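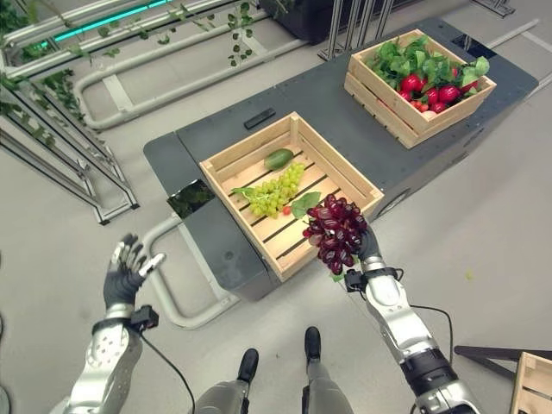
Dark grapes with one leaf still on, over the light wood crate.

September, starting this at 7:40 in the morning with coffee

Grape skin dye, third go. Picking up where I left off on the mordant question, which I have now been arguing about with Melina for two weeks and I think we're both half wrong.

Quick recap for Afshin, who asked to read along (hi Afshin!). The plan is a soft gray-purple on wool for the Kourkoulas order, from grape skins only, no logwood, nothing out of a packet. The first batch came out a really lovely violet wet and then dried to the color of dishwater. Second batch was better but went brown in two days on the windowsill. I know, I know, everybody says grapes are fugitive. Evangelia told me that before I even bought the wool. But there's fugitive and there's fugitive, and the client wants wall pieces for a hallway with no windows, so I'm not giving up yet.

What I changed this time:

Skins only, pulp squeezed out by hand. Last time I threw everything in whole and I'm pretty sure the sugar was making the bath sticky and weird. Took forever. My fingertips are still blue and I had to go to the bank like that.

Soaked the skins overnight in rainwater with a slosh of white vinegar, cold. Spyros says the slosh has to become a number if this is ever going in the recipe binder. Fine. It was 100 ml to the big pot. He also wants me to weigh the skins before and after squeezing and I forgot the before, so there's only the after: 913 g, drained.

Wool is the Tenura two-ply, scoured on the long cycle, total 592 g dry. I split it into 3 hanks and tied them with cotton so I could tell them apart (one knot, two knots, three knots – the paper tags fell off last time and I spent an evening guessing).

One knot: alum, the usual strength
Two knots: alum plus cream of tartar
Three knots: alum, then a quick dip in the iron pot at the end

Heat on at 8:15. I'm keeping it low, well under a simmer, because the second batch boiled while I was on the phone with the Cakeleck people about the drying racks and I swear that's what killed the purple. If anyone needs the back burner today please use the other one, I don't want to move this pot.

10:30. Color is going into all of them nicely. One and two look the same to me. Smells like jam and wet dog.

Danai came by and asked why I don't just shift the whole thing with washing soda and go for the green-blue. Because it isn't what was ordered! But I did pull off a jar of the bath and put a pinch in and yes, it went a really pretty teal-ish slate. I dropped a scrap in there. It's on the sill behind the sink, please leave it alone, I want to see what it does over the week.

12:10. Heat off, leaving everything in the bath to cool. I'm not touching it until it's properly cold. Last time I got impatient and rinsed hot and felted the end of a hank, which is now a very expensive cat toy.

3:50. Out and squeezed. Three knots got its iron dip, counted to thirty, out. It went from plum to this deep smoky gray so fast I yelped. I think that might be the one?? Still a bit patchy near the tie, I had it too tight. Note to self: figure-eight ties, LOOSE, every single time.

Two knots is pinker than one knot now that they're side by side on the rack. So Melina was right that the tartar would brighten it, and I was right that it would push it away from gray. We can each have a cookie.

5:20. Not dry yet, but one knot is already losing its nerve. You can see the dishwater creeping in. Three knots is holding. I've cut a length off each and wound them on card, half covered with foil, for the light test on the Zindberg shelf. Same spot as batch two so we can compare them fairly. Please don't put mugs on it.

To do:
Rinse three knots once more, the water was still running a little gray
Check with Evangelia how much iron is too much on two-ply, it felt slightly crunchy
Ask the client if she'd take a gray that leans purple instead of a purple that leans gray
Dry the leftover skins on the mesh screen, don't compost them, Danai wants them for paper
Buy gloves

Pot is soaking in the sink. I'll scrub it tomorrow first thing, before Spyros sees it.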